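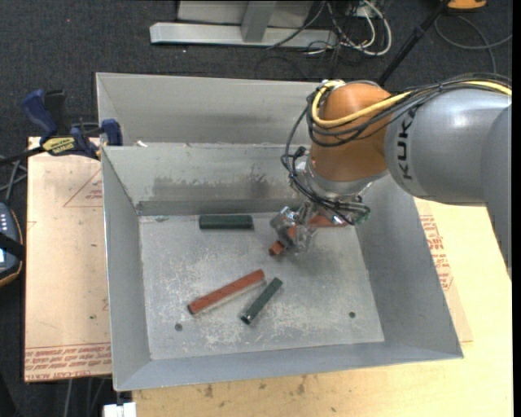

Figure 1. Metal bin and robot arm at the workbench.

Search this site Search Menu

Where Does the Rain Go? A Stormwater Survey of Gurkdale Creek

Final project report
Matilde Calado and Beathag Dow
2024-10-14

3 comments 40 shares

Introduction

Gurkdale Creek runs behind the school oval, under Pilten Road and out to the river flats. Most people at our school cross it twice a day and couldn't tell you where the water comes from. We couldn't either! When we had to pick a local environment topic, Beathag remembered the footbridge going under in the big storm two winters ago, and we wanted to know how much of that water had come off roofs, roads and car parks before it reached the creek.

Our question was: does the creek change between the bushland end and the town end, and does rain make the difference bigger?

Background

When rain falls on bush or grass, a lot of it soaks in. When it falls on bitumen or a tin roof it has to run somewhere, and in Gurkdale that means the street gutter, then a pipe, then the creek. The water picks up whatever is lying about on the way (soil from building sites, leaf litter, oil, chip packets). The murkiness this causes is called turbidity. Murky water lets in less light, so plants on the creek bed struggle, and fine silt can fill the gaps between stones where insect larvae live.

We also read about salts. Water with more dissolved salts carries electricity better, so a conductivity meter gives a quick idea of how much is dissolved in it. That was our favourite bit of gear by a long way.

Sites

We chose three sites. Site A is upstream at the Seixas Reserve, where there is bush on both banks and no pipes that we could find. Site B is next to the oval, below the first stormwater outlet. Site C is at the Pilten Road culvert, after the creek has passed the shops and the new housing estate.

Method

We sampled all through August, before school, always in the order C, B, A so the walk upstream didn't stir mud into our next sample. At each site we measured temperature, conductivity and turbidity, and took three readings and averaged them. Turbidity was done with a clear tube with a black cross at the bottom. You pour in water until the cross disappears and read the scale on the side. We swapped who did the reading halfway through and then realised Matilde's eyes were giving clearer results than Beathag's, so we threw out those two mornings and started again with one reader.

To work out how much hard surface drains to each outlet we used the council's drainage map and an aerial photo with a grid over it. This took us two whole weekends and was much more fun than it sounds. We coloured 2,327 grid squares by hand.

Results

Site A stayed clear nearly every morning, even after rain. Mean conductivity there was 106 microsiemens per centimetre. At Site C the mean was 254, and it was the highest of the three sites on every sampling day.

Turbidity was more complicated. On dry days B and C looked almost the same. On the mornings after rain, Site C went over 40 NTU, and at one point we could only just see the cross with a few centimetres of water in the tube. Site B went cloudy too but cleared by the next day.

Discussion

The results fit our hypothesis that the town end is more affected, and we were pretty excited when the first graph came out so clean. Conductivity is higher downstream in all weather, so something is getting in even when it isn't raining. We wondered about garden watering or a leaking pipe, but our data can't tell us which.

The murky water at Site C lasted longer than we expected. The housing estate has a lot of bare soil at the moment, which would be worth checking again once the gardens are in. We'd love to see next year's class do it.

Our main weakness is that we only sampled in one month, and it was a fairly wet one. The soil might have been so soaked already that even the bush end was shedding water. We also had no way of measuring flow, so we can't say how much silt was being carried overall.

If we did this again we would add a fourth site above the shops, borrow a flow meter, and look for macroinvertebrates. Beathag found a mayfly nymph at Site A while rinsing the bucket and we both wished we'd planned for it.

Acknowledgements

Thanks to our science teacher for the loan of the Hesitetti meter, and to Matilde's dad for driving us on the rainy mornings.

Comments (3)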